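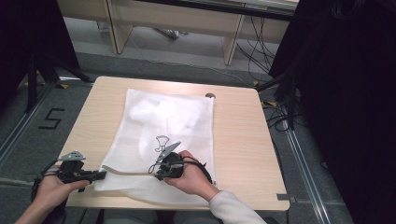 Mesh bag on the square table, one white fabric item inside.

29 July 2023

Bag work at the square table. Of the bags bought for the wash trials, this is the one I want to keep as the standard. The Vurnent bag is still in the drawer and stays there until its seam is restitched.

Notes on the bag itself:

- White mesh, honeycomb pattern of small round holes. You can see well enough through it to tell whether something is in there, but a crumpled item reads as one lump.
- Beige zipper with a plastic slider. The tape is sewn straight into the mesh with no flap over it, so nothing hides the coil.
- Beige webbing along the edge of the mesh. It is the stiffest part of the bag and the best place to hold when the rest is limp.

Filling. One item per bag for now. Two went in fine last time but the second one kept riding up into the zipper line, and I spent more time pushing cloth down than closing anything. Put the item in, shake it to the far end, lay the bag flat, then smooth the mesh outward from the zipper.

Closing. The bag has nothing rigid in it, so the slider only runs if the tape ahead of it is straight. Pull along the line of the zipper, with the tab pointing the way you are going. Pulling up off the table lifts the mesh and the two tapes come together at an angle. 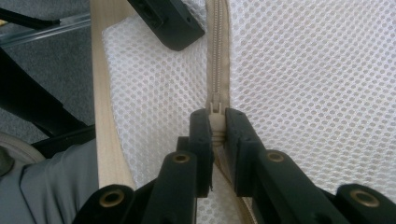

If it stops, back up a little and flatten both sides before going on. Forcing it is how the Serra bag lost its slider in February. I still have the slider in a jar but the coil is bent and I don't think it can be saved.

Opening is easier. Hold the webbing, run the slider back in one go, and check that the item hasn't caught in the last stretch near the end stop.

Washing. The load sheet says 400 g dry per bag, and the Pridport machine is set to 600 rpm for mesh. Leave both as they are. Bags get washed closed and dried open -- the zipper tape holds water longer than the mesh does, and the last batch went back on the shelf damp.

Stock: 13 bags of this type on the shelf, plus the one on the table. Trikero has the next size up, but the zipper is on the short side and I would have to redo the filling notes. Not ordering yet.

To do:

- Mark the bag at the end stop with laundry pen
- Weigh the white item dry and write it on the load sheet
- Restitch the Vurnent seam, thread is in the second drawer
- Try closing from the other end of the table with the bag turned around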